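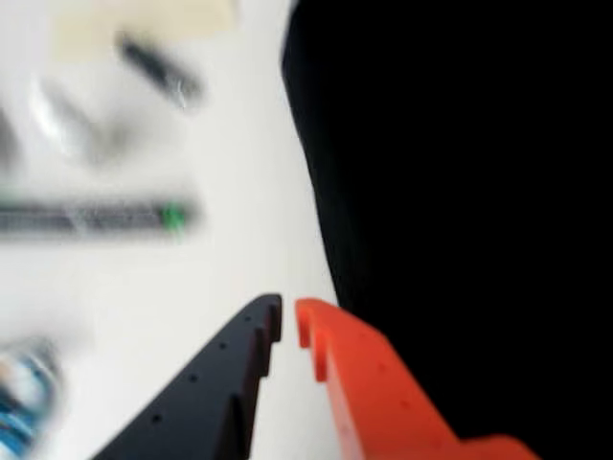 3. Bags and bag use in the Pestenura library loans

The Pestenura branch library lends fabric bags to readers who come without one. The loan is free and is not tied to a library card. A reader takes a bag from the hooks by the returns desk, fills it, and is asked to bring it back with the books. Earlier work on shared bags (Stoyanova, this volume) looked at supermarkets, where the bag is bought for a small price and the shop has no interest in seeing it again. A library differs in that most people return to the same building anyway, and the bag only has to be remembered along with the books.

At the start of the study the library put 200 bags into use. Half of these, 100 bags, were stiff cotton totes from Wenurex with short handles. The other 100 were soft bags from Gatix, thinner and easier to fold. Both kinds were sold to the library as washable, and both were bought in dark colors. The staff had asked for dark cloth on the grounds that an earlier set in undyed cotton looked dirty within a month, although the bags themselves were sound and most of the marks came out in the wash. 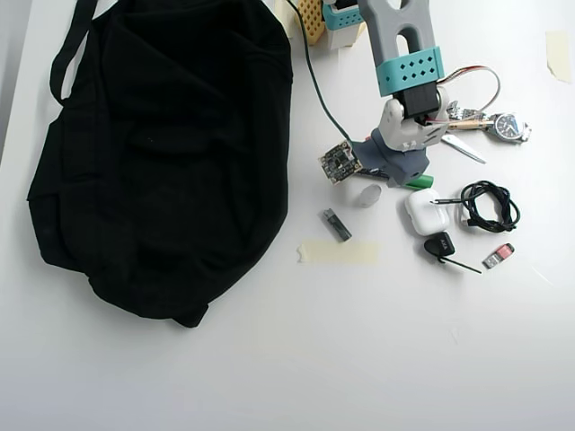
The choice of dark cloth had effects that the library did not plan for. Readers in the interviews often said that they had mixed up the library's bag with one they owned. A plain black bag is a common thing in many homes, and once it is hung with the others by the front door there is little to tell it apart. Several readers found a library bag only after we wrote to ask about it, and a few brought back a bag that had never belonged to the library. Staff kept these on a separate hook, and most were claimed.

Marking the bags was the obvious answer, but it raised problems of its own. A printed logo would have had to be ordered with the bags. Sewn labels were tried on the stiff totes and held up well, though sewing them took more time than the branch could spare. Writing on the cloth by hand was quick, but ordinary marker ink is hard to read on black fabric. The staff then turned to light cloth tags, written on before being fixed to the inside of the handle. Tags with the writing facing in were often overlooked by readers but were easy for staff to check at the desk. Tags with the writing facing out were noticed more, and some readers disliked them – they felt that a tagged bag looked like something borrowed, and would not carry it to work.

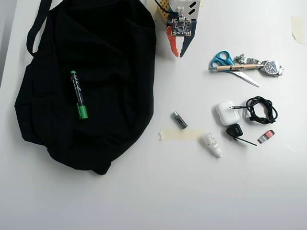

Figure 3. Black fabric bag with a green-and-black marker resting on it.

Folding also mattered. The soft bags went easily into a coat pocket or the bottom of another bag, and readers described this as their main strength. The same readers were more likely to forget that they had one with them. The stiff totes did not fold well and were left standing in hallways and cars, in plain view, where people said they served as a reminder that books were due. We had expected the soft bags to be used more and returned sooner. The interviews support the first point only.

Wear was judged by eye at the returns desk. Staff sorted each bag as good, worn or unfit for loan, and noted where the damage was. On the stiff totes it was mostly at the handle seams, which suffered when the bag was loaded with large hardback books. On the soft bags it was mostly in the lower corners. We did not weigh the loads, so nothing can be said here about how much a bag of either kind will carry before a seam gives way. Washing was done in March, when all bags then at the branch were sent out together, and bags on loan at the time were missed. Their condition is reported separately in the next section.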